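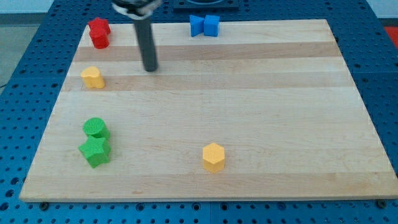 Board on the perforated table, light wood with two darker bands.

Apr 30, 2022
Zelavura, build notes, combat and save handling

Picked up the stagger bug again. Kaan Kurtuluş reported that the second boss (Weton) can be locked in the hit reaction if the player alternates light attack and dodge. Reproduced on the current build in four attempts out of five. The fifth failed through my own timing.

Cause: the stagger timer restarts on every hit, including hits that land while the reaction is already playing. The immunity flag is set on exit from the reaction, so it never gets set if the exit is never reached. Moved the flag to entry and left the timer alone. Weton now recovers after 1,720 ms whatever the player does. Checked with sword and spear. Not checked with the thrown weapons, which go through the old damage path.

Side effect: the parry window on Weton's overhead swing feels shorter. It is the same length in the data. I suspect the swing now starts before the camera has settled. Nevzat to look at the camera blend, currently 300 ms. Do not change the swing itself, as the Akyol fight uses the same animation.

Save files. The Jostard area writes the state of every breakable object, including those that respawn on entry. Counted 2,376 entries in a full save, nearly all of them pots and crates. Excluded anything tagged as respawning and the count fell to 121. Loading an old save into the new build works, and the extra entries are dropped with a warning in the log. The other direction gives intact crates throughout Jostard, acceptable for test builds.

One exception: the barrel blocking the lower stair is tagged as respawning by mistake. With the new rule it returns after a reload and shuts the player in. Tag corrected by hand. Somebody should search the other areas for the same thing before July.

Nevzat Yüksel asked whether the difficulty setting should be stored per save or per profile. At present it is both, and the profile wins. I would keep it per save. Left as it is until Kaan has decided about the second playthrough.

Open:
Thrown weapons against Weton, old damage path.
Camera blend on the overhead swing (Nevzat).
Search for wrongly tagged blockers.
The log warning prints once per dropped entry. Reduce to a single line with a total.
Akyol phase two music still starts twice if the intro is skipped. Not looked at today.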